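4. Downloading and playing an audiobook

Before you start, make sure the Pulden app is signed in to the same account you used to buy the title. Books bought on the Adard store appear in your library within a few minutes.

1. Open Library and tap Purchased.
2. Tap the cover of the book you want. Short stories and audio exclusives are listed under Singles, below the full-length titles.
3. Tap Download. A bar under the cover fills as the file is saved.
4. When the bar disappears, tap Play.

Note: The full recording of Pacheco, read by Odair Meireles, comes in 2 parts and takes up 278 MB. Download both parts before you go offline. Part 2 will not start by itself if only the first part is saved.

Caution: Do not close the app while a file is being saved. A download that stops partway has to be started again from the beginning.

4.1 Setting the narration speed

1. While the book is playing, tap the speed number at the lower left.
2. Drag the slider to the speed you want.
3. Tap Done. The app remembers the speed for that book only.

To use one speed for every book, go to Settings, then Playback, and turn on Same Speed for All Titles.

4.2 Bookmarks and notes

Tap the ribbon at the top right to save your place. To add a note, hold the ribbon until the keyboard opens. Bookmarks are copied to your other devices the next time they connect — notes are copied only if Sync Notes is on. Each account can hold 1,740 bookmarks. Once that limit is reached, you must delete an old one before saving another.

4.3 Sleep timer

1. Tap the moon.
2. Choose a number of minutes, or End of Chapter.
3. To cancel, tap the moon again and choose Off.

Note: End of Chapter does not work with Singles that have no chapter marks. Use a number of minutes instead.

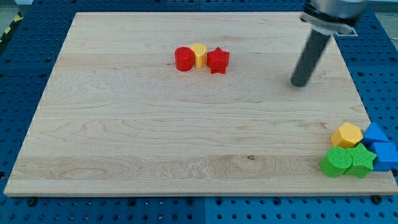
When the timer runs out, the sound fades and the app saves your place at the point where the fade began. Tap Play to go on from there.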